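Notebook, October, hand comparison, second session

Carrying on from the Clesell sheets. The question is still whether the Nepia multi-finger hand earns its price over the plain two-jaw we've been using on the bench arm. Stillby's brochure says "human-level dexterity." I have read that sentence on four different hands now and I'd like to see a bottle picked up.

Setup as before: long white desk, biped on tether, both hands fitted, work done with the right. Controller rate left at 240 Hz. Mereana Rewi wanted it higher, but then we'd be changing two things at once and arguing about it for a week.

Targets are the green-capped amber bottle and the shorter dark one. Started with the short one near the back edge, approach from above and to the side, arm out level with the shoulder.

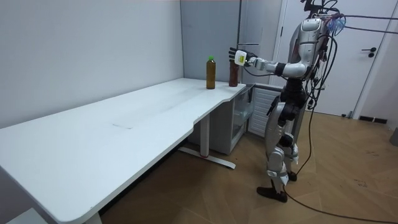
Right hand at the short bottle, green cap further along the desk.

Things I don't like about this pose. With the arm that far out, any sway at the hips arrives at the fingertips multiplied, and the balance loop is never completely still. The two-jaw on the fixed arm has no such excuse, so a straight comparison of success counts is going to flatter it. Need to log hip motion next to finger position or the numbers mean very little.

Also, the hand hides the top of the bottle from the room camera. Fine for the head cameras, maybe, but I've been scoring from the room view and I can't call contact from it. Either we move that camera or we stop pretending the score sheet is objective.

Plan is 40 tries per hand per bottle, first 20 with the vendor grasp preset and the rest with ours. Mereana thinks the preset will win. I think the preset was tuned on a nice dry cylinder in somebody's showroom.

Separate item: reach past the desk corner. Clullside want to know if the arm can work low, by the drawer cabinet, without the robot taking a step. Bottles off the desk for this one.
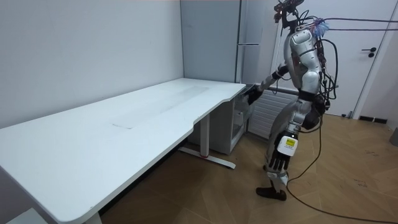

Low reach at the right-hand corner. Knees bent, left arm down.

The lean is more than I'd be comfortable with off the tether. Knees and waist are both in it, and I'd want torque traces from both before telling Clullside anything. A pose isn't a task. Ask them what load they have in mind, their email doesn't say.

Cable routing at the shoulder still a mess. Re-tie before the next run and check it doesn't pull on the arm at full reach.

To do:
Hip log on the same clock as the finger log
Second room camera, lower, from the door side
Find the calibration file for hand 798, the one on the share is for the other unit
Ask Stillby how they measured grip force, and on what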